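Unit 6: Pattern Repeats and How to Read Them
Surface Pattern, first-year course handout

Welcome back! This is the unit I look forward to all year. Once you can find a repeat, you will find them on bus seats, paper napkins and shower curtains, and you won't be able to stop.

A repeat is the smallest block of a design that can be printed again and again to fill the cloth. To find it, pick one motif you can't miss (a bright flower is good, a leaf is harder) and move your finger straight up until you meet the same motif, at the same angle, with the same neighbors. That distance is the vertical repeat. Do the same sideways.
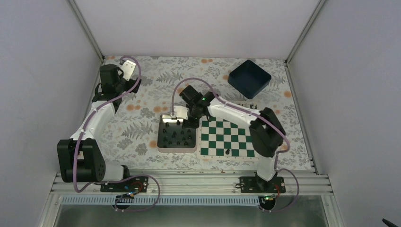

Fig. 1. Gray fern leaves and small flowers, with scattered orange dots.

Be careful with the neighbors. Designers love to use one flower several times inside a single block, turned a little each time, so the first match you meet may be a false one.

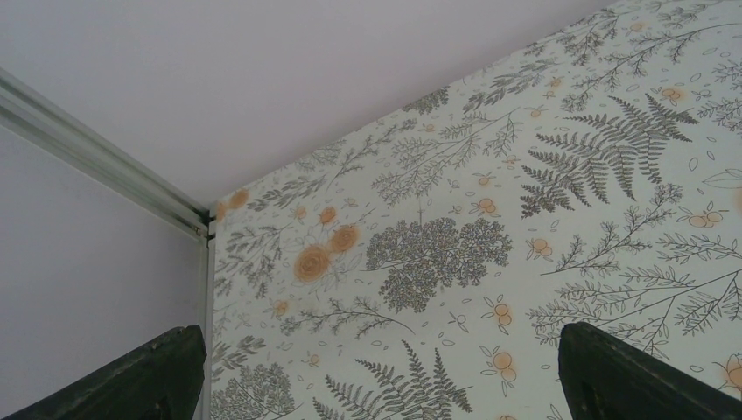 Eter Kuruc

Now for the layouts. In a straight repeat, also called a block repeat, each copy sits directly beside the last. In a half-drop, every second column slides down by half the height of the block. A half-drop hides its own seams beautifully, and it makes a small block look much bigger than it is. Brick repeats do the same thing sideways.

Our practice cloth, Fernik, is a half-drop with a block 36 cm high, so the drop is 18 cm. Work that out on paper before you measure it. It's very satisfying when the two agree!
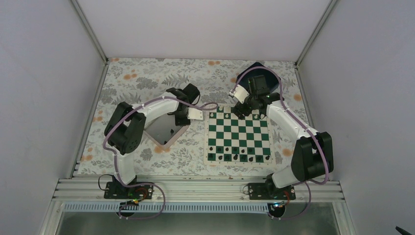

4 min read

Tossed layouts are my favorite. The motifs point every which way, so the cloth has no top or bottom and you waste far less when cutting. Compare that with a one-way design, where every stem grows upward and every piece must be cut facing the same direction. Squint at a tossed layout from across the room. If you see stripes or diagonal lines, the spacing needs work (dyers and printers call this tracking or lining up, and it can spoil a lovely drawing).

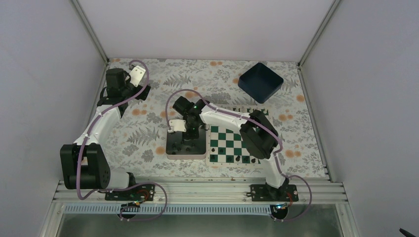 Accent colors are where tracking shows up first. A strong color on a quiet ground pulls the eye from spot to spot, and your brain joins the spots into lines whether you want it to or not. Try moving one accent by a finger's width and look again. Then try taking it out completely.

For next time: draw a tossed block 21 cm square using one leaf, one flower and one accent color. Photocopy it at 100 percent, cut out the copies and tape them up twice, first as a straight repeat and then as a half-drop. Bring both, plus your Kestix workbook open to the spacing grid.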